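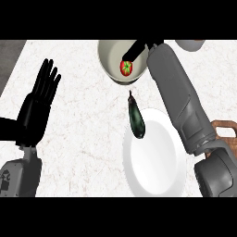
Which paper do we use for the text block of the Clorkberg stories?
The cream Bawa stock, with the grain running parallel to the spine. We settled it this morning after folding one signature of each.

June, 9:40 a.m.

The Bawa folds so well! The white sheet we tried first cracked a little along the crease, and the type looked harsh on it. On the cream, the same page looks like something you'd want to take to bed and finish. Ama Owusu read the whole first story standing up at the bench, which I'm counting as a test result.

Signatures are 8 leaves each. I tried a fatter one and the inner pages crept out too far at the fore edge, so we'd lose margin in the trim. Leave it at 8.

Sewing: 4 stations plus kettle stitches, waxed linen thread. My first book block came out with a lovely even spine except near the tail, where I pulled too hard and tore a fold. Mended with tissue, fine for a dummy. Pull along the spine, never straight up! (I know this. I have known this for years.)

2:15 p.m.

Type proofs back from Lorraine Halliday. She has reset the title page with more air above the author line and it's so much better. The longest story comes out at 3,685 words and now ends on a right-hand page with half of it blank – just where I hoped it would fall. Two things for her to fix:
– running head missing on the opening page of story three, but present on the opening page of story five. Drop both.
– one widow in the ferry story. Ama thinks the author will happily cut a word.

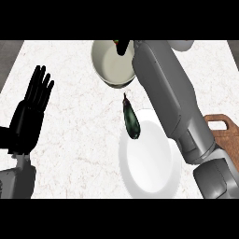 Marble countertop, left hand upright.

Cover trials next. The Ammont cloth takes foil beautifully at the middle heat setting. Too cool and the serifs break up, too hot and the counters fill in. The Staron paper is cheaper and comes in that great brick red, but it scuffed as soon as I rubbed two copies together. Could we do Ammont for the spine and Staron for the boards? Quarter binding would suit these stories, and I have enough offcuts to try one tomorrow.

Paste: mixed it thinner than last time, much less warping on the endpapers. Still left the dummy under weights.

Print run is 945, sewn by machine at the bindery, so our hand-sewn dummy is only for agreeing on the feel of it. I still want them to see how flat it opens – you can lay it on the table and read with both hands around a cup of tea!

To do: quarter-bound dummy, second foil test with the smaller type, ask Lorraine about the colophon wording.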